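4.3 Recording a Demonstration with the Handheld Grippers

Section 4.2 covered calibration. If you skipped it, go back and do it now. Clernarden will not stop you from recording with a stale calibration, but it will remember, and it will bring the matter up at export.

Before you start, open the Session panel and check that both trackers show a green dot. A yellow dot means the software has an opinion about where the gripper is. It should not be trusted with one.

1. Select New Task and type a name. Spaces are allowed. Slashes are not, for reasons that date back to version 21.

2. Set the capture rate to 30. The menu also offers 80, which fills the disk quickly and improves nothing we have been able to measure.

3. Pick up both grippers and hold them so that the marker plates stay in view of the head camera.

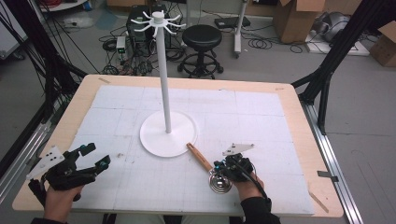 4. Squeeze and release each gripper once. The two width bars in the Session panel should move. If the left bar moves when you squeeze the right gripper, choose Swap Sides and tell no one.

5. Press the foot pedal to begin. Work at an ordinary pace. The planner copies your hesitations faithfully, including the one where you wonder if the pedal worked.

6. Press the pedal again to stop.

Note: Each episode is saved with its own number. Number 646 is reserved for the Flistetti sample file, so the counter jumps over it. Your data is fine.

Caution: Do not rename episode folders while Clernarden is open. The index will rebuild itself, slowly, and in an order of its own choosing.

After stopping, open the Review tab and look at the wrist views one at a time. Scrub to any moment where the jaws are open and check that both pads are visible and the object you care about can be made out between or behind them. 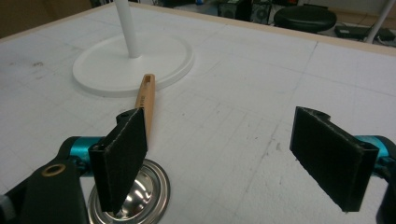
Figure 4-6. Wrist view, jaws open, with the wooden handle partly behind the left pad.

7. Mark the episode Keep or Discard. There is no Maybe. We had a Maybe, and people used it for everything.

8. If a tracker dropped out, the timeline shows a red gap. Short gaps can be filled with Tools > Bridge Gap. For longer ones, discard the episode and record it again — the filled path will look smooth and go straight through the table.

Export settings are in Section 4.4.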